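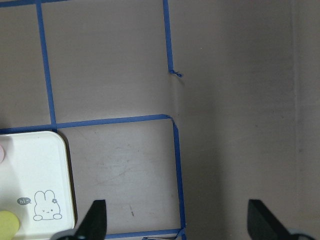
Why does the hot water at the kitchen sink go lukewarm after a minute when the bathroom stays hot?
Most often the trouble is in the faucet itself or in the mixing valve under the sink, where a worn cartridge or check valve lets cold water slip across into the hot side. The water heater is usually fine if another tap on the same line holds its heat.

Home Help Tickets Parts Contact

Ticket 326: Kitchen sink, hot water fades
Location: Halvorsen building, ground floor kitchen
Equipment: Cemari tank heater, Brellia mixing valve, Jillero single-lever faucet
Status: Solved, left open for a follow-up look
Last updated: March, 4:15 pm

First report
Hello, and thank you for taking this on! I know the kitchen sink has had more than its share of tickets this winter, and I did put off writing this one in the hope it would sort itself out. The water comes on hot, properly hot, and stays that way for 60 seconds or so of rinsing. Then it slides down to lukewarm and sits there. If I shut it off and go make a cup of tea (with the kettle, sadly) it comes back hot again and does the same thing over. The bathroom down the hall is lovely and hot the whole time, which is what has me puzzled. I already turned the heater dial up a notch and then got nervous and turned it back.

Reply from support
Thank you for such a careful write-up, and you were right to turn that dial back. Please leave it where it is for now. Your note about the bathroom is the most useful thing in the whole message, as both taps are fed from the same Cemari tank. Could you do one small test for us when you have a moment? Run the kitchen tap with the lever all the way to hot, wait until it fades, and then feel the two supply pipes under the sink. Go gently with the hot one. We'd like to know whether the hot pipe cools off along with the water, or stays hot while the faucet runs lukewarm. 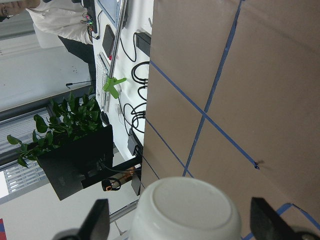

White bowl with its foot ring showing, beside brown cardboard crossed with blue tape

Test results
I got down there with a flashlight this morning and did it twice to be sure. The pipe coming up from the floor stays hot, too hot to hold. The short hose above the Brellia valve goes lukewarm when the faucet does. So it's hot going into the valve and not so hot coming out, if I'm reading it right. I also noticed the cold pipe feels a little warm for a few inches below the valve, even with the cold side of the faucet shut, and I have no idea if that matters.

Reply from support
It matters a great deal, and good for you for feeling that pipe too! Warmth creeping down the cold side tells us the check valve there isn't closing the way it should. Before we order anything, we'd like to try cleaning it. Grit from the street main likes to settle in the little screens, and there was work on the main outside the Halvorsen building back in the fall.

Visit notes
Shut both stops under the sink and opened the Jillero lever to let the pressure off. Took the two screens out of the Brellia valve.

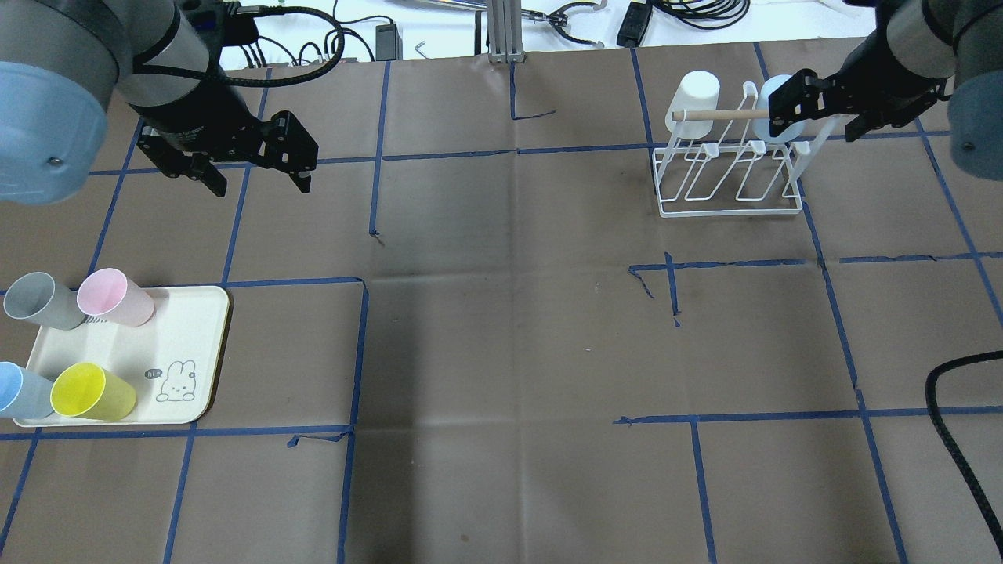 The cold side screen was packed with sand and a few flakes of scale, and the check valve behind it had a flake sitting right on the seal. Rinsed everything, soaked the screens in white vinegar for 30 minutes, and put it all back with a new washer on each side. Flushed the lines into a bucket first, which I'd recommend to anyone doing this at home, as a fair bit more sand came out.

Ran the tap wide open afterward. It held at 51 Celsius from start to finish, and the cold pipe stayed cold. The heater setting wasn't touched.

Follow-up from the kitchen
Just a quick line to say the water is wonderful and I did a whole sink of pans in one go. The lever feels a tiny bit stiffer than before, but I rather like it that way. Should I be cleaning those screens myself?

Reply from support
So glad to hear it! Twice a year is plenty, and we'll put it on our own list so you don't have to crawl under there. The stiffness should ease with use. If it doesn't, add a note to this same ticket and we'll bring a Jillero cartridge along on the next visit.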